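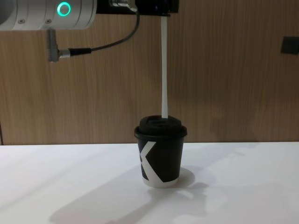

*Silberner Roboterarm mit türkis leuchtendem Ring, darunter grauer Winkelstecker mit schwarzem Kabel*

# Sterbebilder und Totenzettel digital erfassen

In vielen Familien liegen Sterbebilder im Gebetbuch, in Keksdosen oder zwischen den Seiten eines Fotoalbums. Für die Familienforschung sind sie wertvoll: Sie nennen oft Geburtsort, Beruf, Hofname und Todesursache, manchmal auch die Pfarrei. Diese Anleitung beschreibt, wie man eine solche Sammlung scannt, abschreibt und so ablegt, dass sich eine bestimmte Person später wiederfindet. Die Beispiele stammen aus der Arbeit mit Skukik. Mit einer gewöhnlichen Tabelle geht es genauso.

## Vorbereitung

- Hände waschen und gut abtrocknen. Handschuhe sind bei Papier eher hinderlich.
- Büroklammern, Gummibänder und Klebezettel entfernen.
- Festgeklebte Zettel nicht ablösen, sondern mit der Albumseite scannen.
- Die vorgefundene Reihenfolge notieren. Bilder, die zusammen in einem Umschlag lagen, gehören häufig zu einer Familie oder einem Dorf.

Wer fremde Bilder ausleiht, schreibt die Herkunft auf den Umschlag, bevor das erste Bild herausgenommen wird. Bei uns steht dort zum Beispiel »Nachlass Pristetti, Umschlag 2«. Dieselbe Angabe kommt später in die Tabelle.

## Scannen

1. Scannerglas mit einem trockenen Mikrofasertuch abwischen.
2. Schwarzen Karton hinter das Bild legen. Bei dünnem Papier scheint sonst die Rückseite durch den hellen Deckel stärker durch.
3. Immer in Farbe scannen, auch wenn der Druck schwarz-weiß ist. Stempel und Bleistiftnotizen gehen in Graustufen leicht unter.
4. Die Auflösung so wählen, dass die längere Seite mindestens 3000 Pixel hat.
5. Vorder- und Rückseite scannen. Bei gefalteten Zetteln kommen die Innenseiten als eigene Datei dazu.
6. Als TIFF ohne Schärfung speichern. Automatische Farbkorrektur abschalten.

Einen schmalen Rand um das Bild stehen lassen. Trauerränder sind je nach Jahrzehnt unterschiedlich breit und helfen bei der Datierung, wenn unten eine Ecke mit der Jahreszahl fehlt.

Für die Weitergabe an Verwandte genügt eine JPEG-Kopie mit 1000 Pixeln an der längeren Seite. Die TIFF-Datei bleibt unverändert im Archivordner.

## Dateinamen

Bewährt hat sich dieses Muster:

`nachname_vorname_sterbejahr_seite.tif`

Für die Seite stehen `v` (vorn), `r` (Rückseite) und `i` (innen). Umlaute werden ausgeschrieben, Leerzeichen durch einen Bindestrich ersetzt. Bei verheirateten Frauen kommt der Name in den Dateinamen, der auf dem Zettel zuerst steht. Der Geburtsname gehört in ein eigenes Feld der Tabelle.

Fehlt das Sterbejahr, steht dort `0000`. Geschätzte Jahreszahlen haben im Dateinamen nichts zu suchen, weil man ihnen später nicht mehr ansieht, dass sie geschätzt sind.

## Abschreiben

Die Vorlage in Skukik hat 13 Felder. Unbedingt ausfüllen sollte man diese:

| Feld | Inhalt |
|---|---|
| Name | wie gedruckt, ohne Titel |
| Geburtsname | nur wenn genannt |
| Stand | Beruf, Hofname, »Austragsbauer«, »Jungfrau« |
| Geboren | Datum und Ort, wie gedruckt |
| Gestorben | Datum und Ort, wie gedruckt |
| Text | vollständige Abschrift |
| Druckerei | meist klein am unteren Rand |
| Herkunft | Nachlass oder Umschlag |

Abgeschrieben wird buchstabengetreu, auch bei offensichtlichen Druckfehlern. Eine Berichtigung kommt in eckige Klammern dahinter. Unleserliche Stellen werden mit `[...]` gekennzeichnet, unsichere Lesungen mit einem Fragezeichen.

Bei Frakturschrift werden vor allem das lange s und das f verwechselt, außerdem k und t sowie B und V. Im Zweifel hilft es, denselben Buchstaben in einem eindeutigen Wort auf demselben Zettel zu suchen – »gestorben« oder »Jesus« steht fast immer irgendwo. Die Texterkennung von Skukik liest Antiqua brauchbar. Fraktur muss man Zeile für Zeile nachprüfen, bei Ortsnamen tippe ich lieber gleich selbst.

### Nur das Alter ist angegeben

Häufig heißt es »im 13. Lebensjahr« oder »im Alter von 13 Jahren«. Das ist nicht dasselbe. Wer im 13. Lebensjahr starb, war zwölf Jahre alt. Den Wortlaut deshalb immer übernehmen und ein errechnetes Geburtsjahr nur im Bemerkungsfeld eintragen.

## Orte zuordnen

Ortsnamen auf Sterbebildern sind oft Weiler oder Einödhöfe, die in heutigen Karten fehlen. Im Feld »Ort« bleibt die alte Schreibweise stehen, die heutige Gemeinde kommt in das Feld daneben. Gibt es mehrere Orte gleichen Namens, hilft manchmal die Druckerei weiter. Die Leute gingen meistens zu der nächsten, die Trauerdrucksachen anbot.

## Veröffentlichen

Vor dem Hochladen in die Sammlung Skedano sind einige Punkte zu klären:

- Leben nahe Angehörige noch, sollte man sie fragen. Das gilt besonders bei Unfall, Suizid und verstorbenen Kindern.
- Das Porträtfoto kann noch urheberrechtlich geschützt sein. Ist das unklar, nur die Textseite hochladen.
- Handschriftliche Notizen über Dritte vorher abdecken oder die Seite weglassen.

Beim Hochladen zuerst die Tabelle, danach die Bilder übertragen. Skedano ordnet sie über den Dateinamen zu und meldet Dateien, zu denen es keine Zeile findet. Meist ist dann ein Umlaut stehen geblieben.

## Originale aufbewahren

Die Bilder stehen bei uns in säurefreien Umschlägen in einer Schachtel von Liapis, sortiert nach Herkunft und innerhalb der Herkunft nach Name. Klarsichthüllen aus PVC sind ungeeignet, Polypropylen geht. Keller und Dachboden scheiden aus, ein Schrank in einem bewohnten Zimmer reicht völlig.

Die Dateien liegen auf zwei Festplatten, eine davon außer Haus. Im Oktober vergleiche ich beide und öffne ein paar TIFF-Dateien zur Probe.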